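Jedard, my old desktop, is finally out of the hall closet

A few of you wrote back after the last newsletter to ask whether I ever sorted out my mother's recipe files. Short answer, mostly. Long answer, get a coffee.

My mother, Ginevra Bellini, typed up her recipes over many winters in a word processor I can no longer find anybody to sell me. She saved them on the family desktop, which we all called Jedard for reasons that go back to a cat. When she moved to the apartment in Durnelham she handed me the computer and a shoebox of index cards and said the two should match. They do not match! The cards say one thing about the walnut cake and the computer says another, and she now makes it a third way from memory.

There are 406 recipes in there. I had guessed a hundred, tops. Of those, 33 are for zucchini, and if you ever had my father's garden to deal with in August you'll understand completely.

I'd been putting the job off because Jedard took so long to wake up that I'd start it, go fold laundry, and forget why I had come into the room. More memory helped a lot (thank you to everyone who told me to try that before buying a new one). It starts while I'm still pulling out the chair now, and I've been getting through a handful of recipes every night after supper.

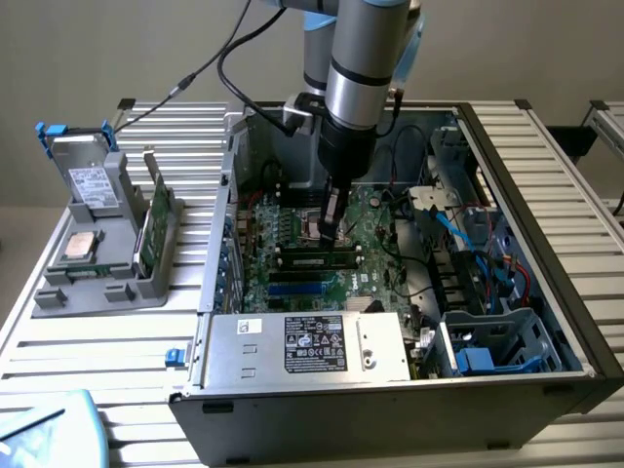
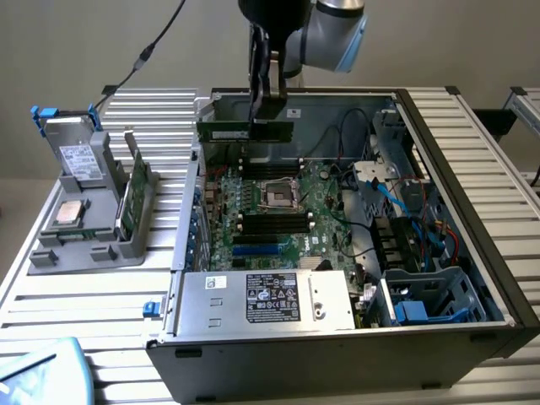 Memory slots and a green memory module, in an open tower on its side.

So, the recipes. I'm copying each one into a plain document, nothing fancy, with Mom's notes left in exactly as she wrote them. The notes are the best part. Next to a pot roast she has "too much, Engströms did not stay." Next to a lemon pudding it just says "no." I called to ask what went wrong with the pudding and she had no memory of it at all, but she talked for 70 minutes about the Engströms, who lived across the road and had a boat.

Where the card and the file disagree I'm keeping both and putting the card version first. My brother thinks I should pick one. My brother is welcome to come over and type.

The walnut cake I have now baked 2 ways, and the card wins by a mile. It has less sugar and you toast the nuts first. I used my dented Bredix pan, the square one, and it came out a little flat on one side but nobody at the table sent any back. I'll put the full recipe in the next letter once I've checked the oven temperature with Mom, as the card has a coffee ring right over it.

If you have family recipes stuck on an old computer, write and tell me how you're handling it - especially if you've found a good way to print them. I want a binder that can lie flat on the counter and survive some butter. And if anyone has a use for zucchini bread that isn't eating it, I have several loaves in the freezer.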